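Unit 8: Loose items at floor level
Household Storage and Handling, handout for week 8
Tamara Yatsenko, Stornness

8.1 Scope

Unit 7 dealt with shelving and the allocation of items to fixed positions. This unit covers what is left over: small solid objects, flat boards, pads and cable that have been put down on the floor and have no position assigned to them. The floor is treated as a storage surface with a capacity of one layer. Stacking on the floor is covered in unit 9.

8.2 Terms

Footprint: the area of floor an item covers, including any gap beneath it that cannot be used.

Clearance: the free height under a raised item. A board on feet has a larger footprint than its feet alone, as the space below it is out of reach for most purposes and collects dust.

Lead: any cable lying on the floor, whether or not it is connected at both ends.

Neighbour: an item that must be moved, or worked around, before another can be lifted.

8.3 Order of work

Clear solid items first, then boards, then pads. Leads come last, but their course should be traced before anything is lifted. A lead that passes behind a block will often shift when the block is taken away, and may catch on the foot of a board. Where a lead is in use it stays where it is and is recorded as fixed.

Numbered items go back to the position with the same number. If a number is written on one face only, keep that face to the front. 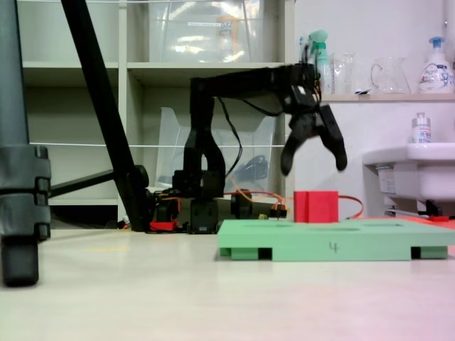

Fig. 8.1. Red cube behind a raised green board marked "4", with an orange cable looping behind the cube.

In Fig. 8.1 the cube has two neighbours, the board and the cable. It should be lifted straight up. Sliding it forward brings it against the board, and sliding it back brings it on to the cable. The board is then raised level and set down clear of the red-orange pad.

8.4 Recording

Use the Pileo sheet, one line per item. Enter the type, the neighbours and the final position. Leads are entered on the reverse. Sheets without an entry for neighbours will be returned.

Reading: Melnyk course reader, section 47, and the note on raised boards in the appendix.

Exercise for next week: choose one square metre of floor at home and complete a sheet for it before and after clearing. Time allowed for the clearing is 90 minutes – most will need less.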